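# Desk station check, head-camera recording, small office supplies

Station: cubicle 212, Utside building
Task set: sort into divided tray
Checked by: Itsuki Koyama
Read and commented by: Calum Paterson
Month: April 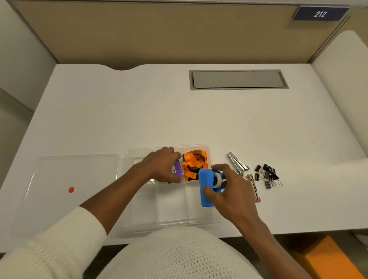 The check covers the desk, the headset, the person recording, and the files from the last block. Mark each line OK, FIX or STOP. A FIX can be recorded through but has to be closed before the next block. A STOP means no recording until it's cleared. Comments go under the section they belong to, with initials.

## 1. Desk and chair

| Item | Mark |
|---|---|
| Desktop wiped, no residue from tape or labels | OK |
| Cable cover seated level with the desktop | OK |
| Headset cable clear of both forearms at full reach | FIX |
| Chair locked at the height written on the station card | OK |
| Floor under the desk clear where the feet go | FIX |
| Partition steady when leaned on | OK |

**IK:** The headset cable comes over the left shoulder and drops onto the forearm when the person leans in. I clipped it to the chair back for now. It needs a longer lead so it can go down the back.

**IK:** Feet can catch on what's kept under the right side of the desk. Move it before the next block.

**CP:** Agreed on both. Longer lead is on the Finton order. Please don't tape the cable to the sweater or shirt again, it pulls the headset crooked when the person turns.

## 2. Objects

| Item | Mark |
|---|---|
| Tray has no cracked walls or sharp corners | OK |
| Tray lid has no splits along the rim | OK |
| Tape dispenser cutting edge checked for burrs | FIX |
| Binder clips open and close without sticking | OK |
| Long metal clips, colored tips still on | OK |
| Lanyard fittings closed, nothing that can snag a finger | OK |
| No personal items in the set | OK |

**IK:** The cutting edge on the blue dispenser is sharper than on the one it replaced. People pick it up by the body and sometimes turn it in the hand to fit it beside the tray. No cuts reported. I'd like either a blunt one or a line in the instructions telling people where to hold it.

**CP:** Line in the instructions for now: pick it up by the sides, keep fingers off the cutting edge. I don't want to swap the object halfway through the set. The model already has trouble telling the dispensers apart, and a third one won't help.

**IK:** Binder clips are to be handled closed. One person was opening and shutting them between picks out of habit. Told them not to. Those takes are marked "extra motion" and should be left out of the first training pull.

## 3. Headset and view

| Item | Mark |
|---|---|
| Strap snug, no pressure marks after one block | OK |
| Battery case cool enough to hold after one block | OK |
| Lens clean, checked on a white sheet | OK |
| Both hands in view when working at the tray | OK |
| Full row of objects in view from normal sitting position | OK |
| Exposure set by hand, not auto | FIX |

**IK:** Exposure was back on auto when I switched on. The desk is bright and the black clips go flat when it darkens the picture. Set it by hand again and wrote the value on the card.

**CP:** It resets after the Tanabe software update. Add it to the start-of-day list. Also, clear plastic on a white desk is hard for the labeling people, who lose the tray walls. I've asked whether we can run one block on the gray mat. Until I hear back, stay with the bare desk.

## 4. Person recording

| Item | Mark |
|---|---|
| Consent form signed and on file | OK |
| Told how to stop a take at any time | OK |
| Rings, watches and bracelets off | OK |
| Sleeves don't cover the fingers at full reach | OK |
| Break taken after each block | FIX |
| No soreness in neck or wrists reported | OK |

**IK:** One break was skipped so the block could finish before lunch. The person said they were fine with it. I told them the break isn't optional.

**CP:** It isn't. The headset is light but it's all at the front, and people don't feel it until the afternoon. If a block is going to run into lunch, cut it short and log the number of takes done. A short block is fine.

**IK:** Sleeves: any color, any knit, pushed up or down. We want the variety. The only rule is that cloth stays off the fingertips.

## 5. Takes from the last block

| Item | Count |
|---|---|
| Takes recorded | 139 |
| Dropped, hand left the view | 5 |
| Dropped, object fell off the desk | 2 |
| Held for review | 6 |

**IK:** The takes held for review all have the same thing. The person puts an item in one compartment, then moves it to another. The log sheet only has room for one placement, so I didn't know whether to call it a good take.

**CP:** Keep them. Correcting a placement is useful to us and we have very few examples of it. Label the take "moved once" and write the final compartment on the sheet. If it's moved more than once, hold it and send it to me.

**IK:** Both dropped-object takes were binder clips from the right-hand pile. The pile starts close to the edge. Can it start further in?

**CP:** Start it a hand's width further in for half the takes and leave it for the rest. I don't want every take to begin the same way. Brirneck asked for more spread in the start positions anyway.

## Open items

- [ ] Longer headset lead (CP)
- [ ] Clear the floor under the right side of the desk (IK)
- [ ] Dispenser line added to the instruction sheet (IK)
- [ ] Exposure added to the start-of-day list (IK)
- [ ] Answer on the gray mat (CP)
- [ ] Second placement column on the log sheet (IK)

Result: station may be used, no STOP marks. Recheck when the new lead is fitted.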